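Valtthorpe Household Timber Care Records
Data card, version 2

Summary

This collection holds 3792 written records on the care of wooden furniture in homes and public rooms. It was compiled by the Skulto archive in Valtthorpe from letters, repair slips and housekeeping notebooks. Each record describes one treatment of one piece of furniture: oiling, waxing, sanding, stain removal or the filling of gaps between boards.

Contents

Records are supplied as a single text table in UTF-8. The fields are:

record_id: unique number
piece: table, bench, chest, shelf, other
timber: as named by the writer, or blank
finish: oil, wax, varnish, paint, none, unknown
treatment: free text
season: as given, or blank

Spelling in the treatment field has been left as written. Names and addresses of private households have been removed. Measures in older units are kept, with a metric value added in square brackets.

Terms used for surfaces

"Seam" means the line where two boards meet. "Grain streak" means a darker line running along a board. "Speck" covers any small dark mark whose origin the writer does not state.

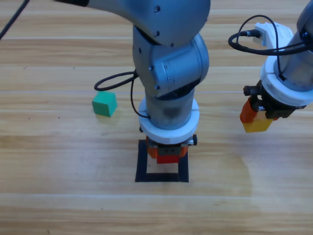 Figure 1. Plank tabletop with seams, grain streaks and specks.

Where a writer uses "crack" for a seam, the original word is kept and the term "seam" is added in the notes column.

Known limits

Tables are over-represented. Roughly 100 records give no finish, and these should be left out of any comparison between oil and wax. The Baxter notebooks, which cover rented rooms, stop in January and contain no summer treatments. Advice in the records reflects the habits of its writers and has not been tested for safety.

The term "gloss" is recorded only where the writer uses it or an equivalent word.

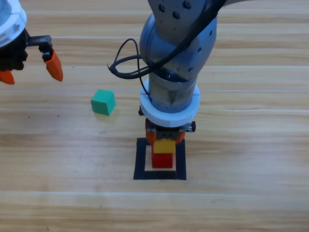
Trelel has asked that "gloss" and "varnish" never be merged, as a waxed board may shine quite as well as a varnished one. The request has been accepted and applies from this version onwards.

Use and citation

The collection may be used freely for study and teaching. Please cite it as: Skulto, Valtthorpe Household Timber Care Records, version 2.

Last revised 2nd April. Corrections should quote the record_id and the field concerned.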